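Lists > travow-capture > Faults > Left gripper pose jumps
Share (2) Comments (5)

From: Alžběta Koubek
To: travow-capture
Subject: Re: Left gripper pose jumps, jaw closes late

Relu,

I went through session 3496 again with Marisol. There are two separate faults in it and they need separate tickets.

> Left pose jumps sideways by a few centimeters, then comes back. It
> happens mostly when the operator reaches for something at the back
> of the table. Right side is clean in the same segments. I swapped
> the marker cubes left to right and the jump stayed on the left.
> Jaw command also arrives late, but not in every take. Recalibrating
> both sides made no difference. Can we rule out the cube prints?
>
> Relu Avram

Yes, rule out the prints. If a print were bad, the jump would have moved with the cube.

The jump follows the cable. At full reach on the left side the slack runs out, the strain relief on the handle takes the load, and the cube bracket turns on its single screw. Tracking then reports the position of the cube correctly, but the cube is no longer where calibration put it relative to the jaws. When the arm comes back the bracket springs most of the way back. That is why your recalibration passed: it was done close to the body, with no load on the cable.

Benedito reproduced it on the bench at Andik by pulling the cable by hand. 13 pulls, bracket moved on all of them. With a second screw fitted it did not move.

The late jaw is a different matter. The connector at the handle end has a worn latch, and the encoder drops out for a moment when the connector is flexed. The Radu logger holds the last good value and writes no error, so a dropout looks like a slow hand. I consider this the more serious of the two. A grasp recorded as open when the jaws were closed will go straight into the training set and nothing downstream will catch it.

Until both are fixed:

- No left-hand takes past the middle of the table.
- Clip the cable to the operator's sleeve above the elbow, with slack to the handle.
- Keep glass and liquids off the table. A jaw that reports open can still be squeezing.
- Do not delete the affected takes. Mark them "hold" and leave the raw files alone.

Ánh Phan is adding an encoder timeout to the logger. Please don't patch it locally in the meantime, we already have two versions in use.

Alžběta
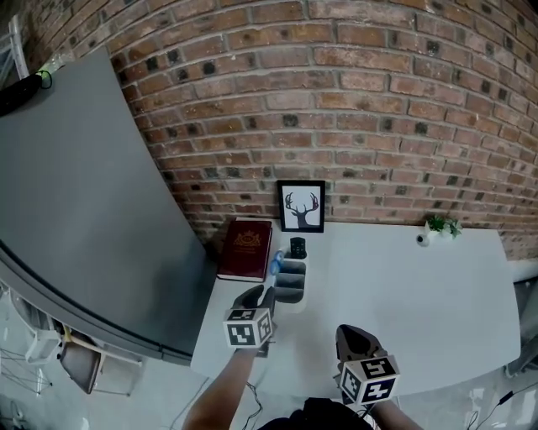

COVOSLOW, Monday, February 16, 2026. Tabletop takes with the organizer and the blue bottle, both grippers in hand. Note the cable hanging from the left gripper area toward the floor; that run is the one to clip. These takes stay on hold until the second screw is in and the left connector has been replaced. Marisol Lindgren has the spare connectors.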